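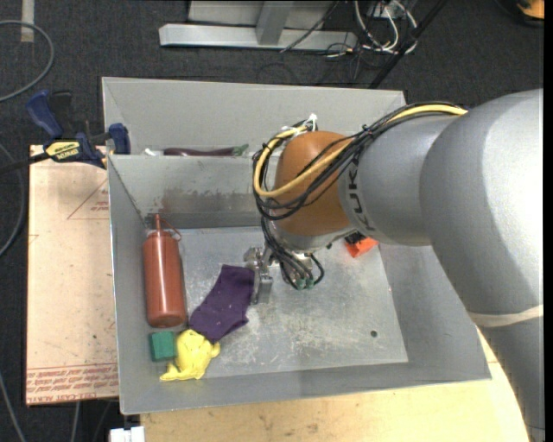 Remo Morelli 님은 안쪽 벽의 갈색 얼룩이 녹인지 아니면 무언가 흘러내려 마른 자국인지부터 가려야 한다고, 녹이 아니라면 수세미는 아예 손에 들지 말라고 하셨습니다. 답장을 이렇게 빨리 주실 줄 몰랐는데 정말 감사합니다! 말씀대로 해 본 내용을 이 티켓에 이어서 적어 둡니다. 제가 원래 글이 좀 길어지는 편이라 급하신 분은 맨 아래 '현재 상태'만 보셔도 됩니다.

**티켓 번호:** 1886
**접수일:** 2022년 7월 30일
**품목:** 회색 금속 통(벽이 비스듬한 것), 관리 번호 2187
**증상:** 안쪽 벽에 줄줄이 번진 갈색 얼룩, 바닥의 희뿌연 자국
**작성:** Imogen Sedgwick

### 처음 상황

이 통에는 늘 자잘한 물건을 담아 둡니다. 적갈색 짜는 병, 짙은 보라색 천, 작은 초록 블록 같은 것들이에요. 얼룩을 언제부터 봤는지는 저도 자신이 없습니다. 바닥이 워낙 긁히고 닳아서 그러려니 하고 지냈거든요. 그러다 보라색 천을 빨려고 꺼낸 날, 벽 쪽이 유난히 지저분해 보여서 그제야 문의를 드렸습니다.

처음에는 병을 의심했습니다. 색이 비슷하니까요. 그런데 Nigel Treloar 님이 병 색과 내용물 색은 별개라고 하셔서, 듣고 보니 맞는 말씀이라 조금 부끄러웠습니다.

### 해 본 것

1. 물건을 전부 꺼내 쟁반에 옮겼습니다. 병은 마개를 닫아 세워 두었고, 천은 따로 빨았습니다.
2. 흰 종이 타월을 마른 채로 얼룩에 대고 문질렀습니다. 묻어나는 것이 거의 없었습니다.
3. 미지근한 물 300ml 남짓에 중성세제를 두 방울 풀어 타월을 적신 다음 얼룩 위에 붙여 두었습니다. 22분 뒤에 떼어 보니 타월이 연한 갈색이 되어 있어서 얼마나 반갑던지요!
4. 손톱으로 살살 훑어 보았습니다. 거칠게 일어난 데는 없었고 벽면은 매끈한 편이었습니다.
5. 바닥의 희뿌연 자국도 같은 물로 닦았습니다. 일부는 지워졌지만 긁힌 곳에 낀 것은 그대로입니다.
6. 오른쪽 아래의 작은 구멍 둘레는 면봉으로 닦고, 물이 고이지 않게 마른 타월로 한 번 더 눌러 주었습니다.

### 병 확인

혹시 몰라 병도 시험했습니다. 겉을 깨끗이 닦고 종이 타월 위에 하룻밤 눕혀 두었는데 아침까지 타월이 깨끗했습니다. 노즐 끝과 마개 끈 안쪽에도 묻은 것이 없었어요. 그러니 이번 얼룩을 병 탓으로 돌리기는 어려울 것 같습니다. 물론 예전에 한 번 넘어졌을 수도 있지만 기억하는 사람이 없네요.

### 답변 (Remo Morelli)

타월에 색이 옮았고 표면이 매끈하다면 녹보다는 말라붙은 얼룩 쪽으로 보입니다. 같은 방법을 두 번 더 해 보시고, 그래도 남으면 구연산을 아주 묽게 타서 눈에 덜 띄는 모서리부터 시험해 주세요. 철수세미와 염소계 표백제는 쓰지 마시고요. 바닥 흠집에 낀 흰 자국은 세제 찌꺼기일 가능성이 있으니 맹물로 여러 번 헹궈 보시기 바랍니다. 보라색 천은 물이 빠질 수 있으니 완전히 마른 뒤에 다시 넣어 주세요.

### 추가 기록

두 번 더 했습니다. 얼룩 아래쪽은 많이 옅어졌고, 위쪽 줄무늬는 아직 남아 있습니다. 구연산은 집에 있던 것이 굳어 버려서 새로 사야 합니다. 천은 빨 때 첫 물에 보랏빛이 꽤 돌았는데 헹구다 보니 맑아졌고, 지금은 건조대에 널어 두었습니다. 초록 블록은 물티슈 한 장으로 끝났습니다. 이 일에서 제일 착한 물건이에요.

### 현재 상태

- 벽 얼룩: 옅어짐, 위쪽 줄무늬 남음
- 바닥 흰 자국: 일부 제거, 헹굼 작업 계속
- 병: 새지 않음
- 천: 건조 중
- 티켓: **열어 둠.** 구연산 시험 결과를 적은 뒤 닫겠습니다.

Remo 님, 구연산은 물 한 컵에 찻숟가락 반이면 묽은 편일까요? 답 주시면 그대로 해 보겠습니다.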